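关于我们 | Prelier 中文广播

请输入关键词 搜索

分类：本台介绍 / 地方政治 / 广播与选举

打印本页 | 用电子邮件发送

Prelier 是一家中文谈话类电台，播出范围是 Sallberg 市区和北边的 Lollton 镇。我们做地方政治：市议会、镇议会、学区委员会、规划听证会，还有这些机构的选举。全国新闻我们也播，用的是通讯稿，每个整点念一次，不展开评论。

本页说明电台由谁经营，节目怎么安排，参选人和在职官员上节目要遵守什么规矩，听众对节目不满意时可以找谁。页面最近一次更新是2025年11月12日，主要改动在“主持人参选”和“更正”两节。

电台的来历

Prelier 最早是 Sallberg 一家中文书店后面的录音间，录好的节目刻成光盘放在柜台上，谁想听就拿一张。内容大半是读信：移民局来信怎么看，房产税单上哪一栏可以申诉，选民登记表寄到哪里。后来有人问能不能讲讲市议会到底在吵什么，当时的主持人去旁听了一次，回来讲了四十分钟，连停车场的分区表决都讲了。那一期拿的人最多，于是就有了第二期。

书店搬走以后，录音间搬到 Roussel 街，租下一家旧印刷店的二楼，节目开始在网上直播，再后来申请到了低功率调频执照。频率覆盖 Sallberg 全市，Lollton 镇南半边收得清楚，北半边隔着一道山梁，信号时好时坏，我们建议那边的听众用网页收听。

电台是非营利机构，设有理事会，理事不领薪水，也不得同时担任任何民选职务。理事会管三件事：预算、台长任免、编辑守则的修改。理事会不审稿，也不决定请谁上节目。这一条写在章程里，起因是早年一位理事在播出前要求看采访提纲，编辑部没有给，双方为此开了两次会。

谁在做节目

Ruwan Bandara 是台长兼总编辑。他以前在报社跑市政新闻，到 Prelier 后先做了几年晚间编辑，然后接任现职。选举期间的节目安排由他最后签字，投诉也由他书面答复。

Tharindu Bhattacharjee 主持早间节目《议事厅外》，同时是选举报道的负责人。议会会议的旁听排班、候选人问卷的发放和回收、开票夜的直播都归他管。他的中文是成年后学的，听众有时写信纠正他的声调，来信我们都会转给他。

其余的同事分三组：新闻、节目、技术。新闻组负责旁听和写稿，节目组负责嘉宾联络、录音和剪辑，技术组负责发射机和网站。人手不多，互相替班是常事，您打电话来，接电话的人可能刚从播音间出来。

节目

《议事厅外》每天早上播出，一小时。前半段讲前一晚或当天要开的会，后半段接听众电话。到本页更新时为止，这个节目已播出433期。节目里讲到的议程、附件和表决记录，会在当天中午以前放到网站上，文件是英文的，我们附中文提要。

《一条街》隔周播出，每期讲一条街上的一件公共事务，比如路灯、公交站改线、学校门口的限速牌。记者先去问住户，再去问主管部门，两边的录音都放，时间长短不求相等，但是各方最主要的理由都要出现在节目里。

《算给你听》讲预算，在市府公布预算草案的那段时间播得密，平时每月一次。主持人照着草案一页一页讲，遇到看不懂的地方就在节目里打电话去财政局问。有时候财政局当场也答不出来，答复到了我们再补播。

《开票夜》只在选举当晚播出，从投票站关门开始，播到当晚的计票公布完毕。我们不做出口民调，也不提前宣布谁当选。选务机构公布什么数字，我们念什么数字，并且说明还有哪些选票没有计入，例如邮寄票和待核实的临时票。

《周末听众信箱》读来信。读之前会去掉住址和电话，署名按来信人的意思处理。匿名信可以读，指控具体个人的匿名信不读，会转给新闻组去核实。

体育节目不多，每年七月有一档少年棒球联赛的转播，由节目组的同事兼着做。曾经有候选人想在转播间隙上来讲几句，我们婉拒了。转播里也不采访任何在选的人，哪怕他是某位队员的家长。

旁听

Sallberg 市议会和 Lollton 镇议会的公开会议，我们尽量到场。去年一年新闻组旁听了182场会议，包括各类小组会。到不了场的，我们会看会议录像，并且在稿件里写明“据会议录像”。闭门会议我们不猜内容，只报道会议为什么闭门、依据的是哪一条规定、会后公布了什么。

旁听笔记保存在编辑部，研究者和学生可以预约查阅。预约请写邮件，说明想看哪一年、哪一个机构的笔记。手写笔记字迹潦草，有些缩写只有写的人看得懂，遇到这种情况可以问当班编辑。

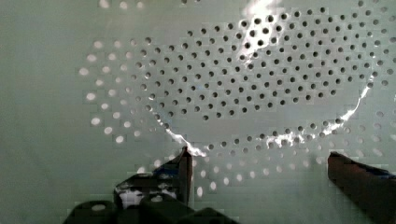
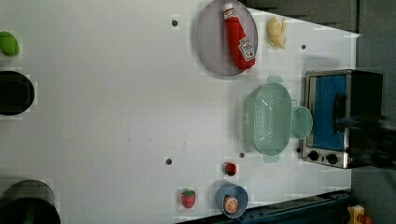
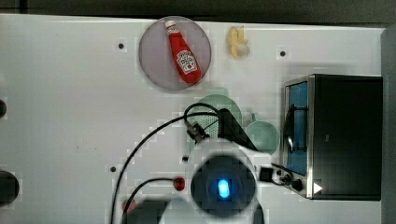
后两幅：白色桌面上的圆盘和番茄酱瓶。

候选人上节目

在 Sallberg 和 Lollton 登记参选的人，都会收到我们的问卷和节目邀请。问卷对同一职位的所有候选人是一样的，题目由新闻组拟定，事先公布。回答用中文或英文都可以，英文由我们翻译，译文发回给候选人看过再登。每道题的回答登出时不改动，超出字数限制的部分截去，并注明“以下略”。

同一职位的候选人，上节目的时长相同，播出的时段也相同。抽签决定先后，抽签时各竞选团队可以派人来看。有人不愿意来，我们照样请其他人，节目开头说明谁收到了邀请、谁没有参加。不参加的原因，如果对方给了书面说法，我们照念；没有给，就说没有给。

候选人不能事先看到采访问题，但是可以知道大致的范围。录播的访问不应候选人要求重剪。候选人如果在录音当时发觉自己说错了数字或人名，可以立即重说，两次都会保留在原始录音里，播出用后一次，主持人会加一句说明。

在职官员不在选举期内上节目，按普通嘉宾对待。宣布参选以后，就按候选人对待，以宣布之日或登记之日中较早的一天为准。官员以公职身份发布紧急消息，例如道路封闭、饮用水通告，不受此限，我们只播与紧急情况有关的内容。

主持人参选

谈话电台的主持人每天跟听众讲话，声音熟，人也熟，参选时比别的候选人多出一份便利。关于这个问题，我们原来只有一句话的规定，这次改写得详细一些。

第一，本台任何出声的员工，包括主持人、记者和固定嘉宾，决定参选公职，应当在登记前书面告诉台长。从告诉台长的那天起停止播音。停播期间可以做不出声的工作，例如剪辑外地稿件和整理资料，但不得参与任何选举报道。

第二，正在考虑参选、还没有决定的人，如果已经成立筹款账户、印制宣传品，或者公开说过自己在考虑，也按第一条办理。私下跟家人朋友商量不算。这条线不好划，编辑部讨论了很久，最后定下来以有没有公开行为为准。

第三，竞争对手、政党或任何团体来信要求某位主持人停播，我们会看来信所说的事情是否属实。属实并且符合前两条的，停播；不符合的，照常播出。来信和我们的答复都会公布在网站上，来信人要求保密的个人资料除外。

第四，停播的主持人落选后可以回来，须等选举结果正式认证。当选的，离开本台，任期结束后想回来要重新应聘。

第五，节目名称里有主持人姓名的，停播期间改名，由代班的人主持，不播旧节目的录音。旧节目在网站上保留，页面顶端加一行说明。

这几条对台长同样适用。台长如果参选，书面通知交给理事会。

员工的政治活动

本台员工有投票的权利，投给谁不必告诉任何人，编辑部也不许互相打听。新闻组成员不得捐款给本地候选人，不得在院子里插竞选牌，不得替人收集签名。配偶和家人的行为我们管不着，但是员工本人应当主动说明，避免分到相关的报道。技术组的限制少一些，只要求不用本台的名义和设备。

参加工会、教会、家长会不受限制。员工所在的团体成为新闻时，由别人去报道。

评论与新闻的分别

《议事厅外》的主持人会发表看法，听众也会，节目因此归在谈话类。新闻简报里没有看法。两者之间有一段固定的片头音乐隔开，网站上也分列两个栏目。主持人的看法不代表电台，电台本身不发社论，不为候选人背书，对公投议题也不表态。

有听众认为不表态是回避责任，也有听众觉得主持人说得太多。两种来信都常有。我们目前的做法是让主持人说，同时在接听电话时，优先接入与主持人意见不同的来电。导播会在接入前问一句您的看法是什么，请照实说，赞成或反对都能排上队，只是次序有先后。

电话接入后，主持人可以追问，不可以辱骂。来电者也一样。出现对私人的指控、住址、电话号码或者种族侮辱，导播会切断。切断之后主持人要说明是因为什么切断的。

经费

本台的收入来自听众捐款、基金会资助和节目赞助。赞助商的名字在节目前后各念一次，只念名称和行业，不念优惠和价格。候选人、政党、竞选委员会和在选公投议题的正反双方，都不能做赞助商。本台不卖竞选广告。

单笔捐款超过100元的，捐款人姓名列在网站的捐款名单里，不愿具名的可以捐较小的数额。民选官员和候选人的捐款一律退回。退回时会附一封信，信的格式大家都一样。

基金会资助指定用途的，例如指定用于教育报道，我们会在相关节目里说明。资助方不能看稿，不能指定采访对象。曾有一笔资助因为对方要求参加选题会而没有谈成，当年的采访车因此没有换。

年度账目经会计师查核后公布，英文版先出，中文版随后。对账目有疑问，请写信给理事会，理事会在下一次例会上答复。例会对外开放，地点在 Roussel 街本台二楼，进门后右手边上楼，楼梯较陡，需要协助请提前打电话。

更正

说错了，我们更正。事实错误在发现后的下一次新闻简报里更正，同时改正网页文字，在文末写明原来怎么说、现在怎么改、什么时候改的。人名的中文译法前后不一致，也算错误。候选人的中文名以本人登记或来信确认的为准，没有中文名的，我们直接念英文。

谈话节目里嘉宾说错了事实，主持人当场能纠正的当场纠正。当场没有察觉的，下一期开头更正。嘉宾的意见我们不更正。

网站上的录音不因更正而删改，更正以文字附在录音旁边。只有两种情况会剪去录音：法院命令，或者播出了未成年人的身份资料。

对更正的处理不满意，可以要求复核。复核由没有参与原报道的编辑进行，结果书面告知。复核后仍不满意，可以写信给理事会，理事会只看程序有没有走对，不改判断。

在 Lollton

Lollton 镇的中文居民多半住在车站一带和旧纺织厂附近。本台在镇图书馆借用一个房间，每月一次，新闻组的同事在那里接待听众，解答选民登记、听证会发言登记一类的问题，也收节目线索。我们不替人填表，可以陪着看表上写的是什么。投票给谁的问题，同事不会回答。

镇议会的会议录像没有字幕，音质也不好。我们为其中涉及分区、校车和水费的部分做了中文文字稿，放在网站的 Lollton 专页上。文字稿由同事听写，有听不清的地方标作“听不清”。您当时在场、记得原话的，欢迎来信补充，我们核对后会改。

与 Sallberg 学院的合作

Sallberg 学院传播系的学生每学期来本台实习，名额为2人，由系里推荐，本台面试。实习生先学旁听和写会议摘要，通过之后可以写简报。署名与正式员工相同。实习生在学期间担任学生会竞选职务的，参照员工规则办理，不过学生会选举本台一般不报道。

实习有津贴，按学期发放。不需要播音经验，需要能读英文的会议文件，会写清楚的中文。说哪种方言都可以，播出语言以普通话为主，《周末听众信箱》也用粤语。

联系我们

新闻线索请写给新闻组，写明事情发生的地方和时间，有文件的请附上。不方便用邮件的可以寄信或者把信放进一楼的信箱，信箱每天早晚各开一次。

更正和投诉请写给台长 Ruwan Bandara，信里请注明节目名称和播出时间。选举问卷、候选人时段和抽签事宜请找 Tharindu Bhattacharjee，候选人团队请由登记在案的联络人来信，其他人代为询问的，我们只能答复已公开的内容。

直播时段的听众热线在节目里播报，不在播出时间内打来会转到语音信箱。语音信箱的留言可能在节目中播放，不愿意播放的请在留言里说一声。

转载本台文字稿请注明出处，不得删去更正说明。竞选团队不得在宣传品中剪用本台录音，引用文字时须引完整句。

发送给朋友 | 打印本页

栏目：首页 / 关于我们 / 编辑守则

站内搜索 请输入关键词 搜索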